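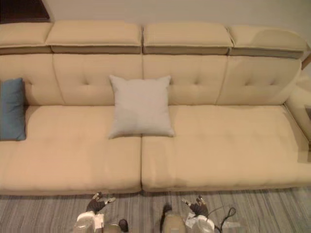 Updated 2019-02-05

# Measuring a sofa for a stretch cover

A stretch cover fits well when the measurements are right and the fabric suits the sofa. Measuring takes two people and a soft tape. A metal tape won't follow a curved arm and usually gives you a number that is too small.

## Before you measure

Pull the sofa away from the wall so you can get behind it. Take off throws and loose pillows. If the sofa has adjustable headrests, decide whether you want to keep using them. A one-piece cover holds them in one position, and raising them later pulls the fabric off the seat. For those sofas, order separate headrest covers and measure each headrest on its own.

## The measurements

Write these down in inches:

1. Overall width, outside of one arm to outside of the other.
2. Seat width, between the inside faces of the arms.
3. Back height, floor to highest point, measured from behind.
4. Seat depth, front edge to the point where the seat meets the back.
5. Arm length and arm height.

Measure twice and use the larger number. Push the tape down into the gap between seat and back, because the cover has to be tucked in there. Leave out that tuck and the cover will creep forward every time someone sits down.

Sectionals are measured one piece at a time. If the sections unhook, treat each one as its own sofa. If they don't, measure both long sides along the back and mark on a sketch which side is the longer when you stand facing the seat. Sellers mean different things by "left" and "right" - send the sketch with the order.

## Choosing the fabric

Most covers come in either a smooth jersey or a rib. Jersey is thinner and goes on easily, but deep tufting shows through it as a row of dips.

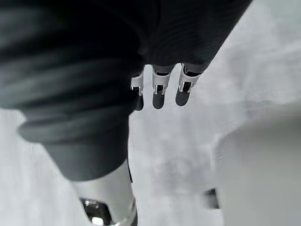
Rib is the better choice for arms and corners, where the cover has to stretch in two directions. It also hides small gaps in fit. Its drawback is bulk. Any extra length has to go somewhere, and a ribbed or knit-like material such as the dark charcoal one in the photo will gather into a thick, rounded roll. On a sofa arm that roll sits right where your elbow goes, so order rib to the exact length and don't size up. Run the lines front to back on the seat and top to bottom on the back.

I have used two brands. Nilix sells by seat width, and the size marked 70 fits seats up to 70 inches with no allowance beyond that. Shao sells by overall width and includes foam rods for the tuck. My Shao cover cost $157 from the fabric store in Uston.

## Putting it on

- Find the care label and put that corner at the back left, if the maker's sheet says so. Some labels go on the right.
- Fit the back first, then the arms, then pull the front down.
- Push the spare fabric into the gap with your hand held flat, then press in the foam rods.
- Fasten the straps under the frame last.

Sit on it for an evening and tuck again. New covers loosen a little in the first few days. Wash cold, hang over a rail, and put it back on while it is still slightly damp if the fabric has tightened up.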